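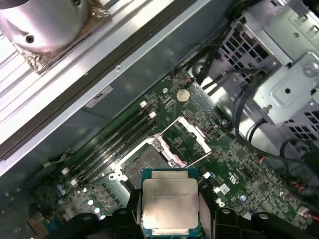

4. Fitting the processor in the Pirnano board

Parts list: Pirnano board, Celora cooler, Atska paste (4 g tube), 12 mm screws.

4.1 Switch off at the wall and pull the lead. The standby light can stay on for 24 seconds. Wait for it to go out.

4.2 Open the socket. Don't touch the contacts, and don't blow on them either, whatever the forums say.

4.3 Match the corner mark on the processor to the one on the socket. Lower it straight down by its edges. It should drop in under its own weight.

CAUTION: If it needs pushing, it is the wrong way round or the wrong part. Lift it out and look again.

4.4 Close the socket and apply the paste. The tube claims a "precision pattern" gives cooler running. We tried several and saw no difference worth the bother. A blob the size of a pea will do.

4.5 Fit the cooler, tightening opposite screws a little at a time.

Note: The Celora leaflet promises silent running. Expect a fan noise of roughly 1,704 rpm at idle.

4.6 Plug the fan lead into the header marked FAN 1, then go to section 5.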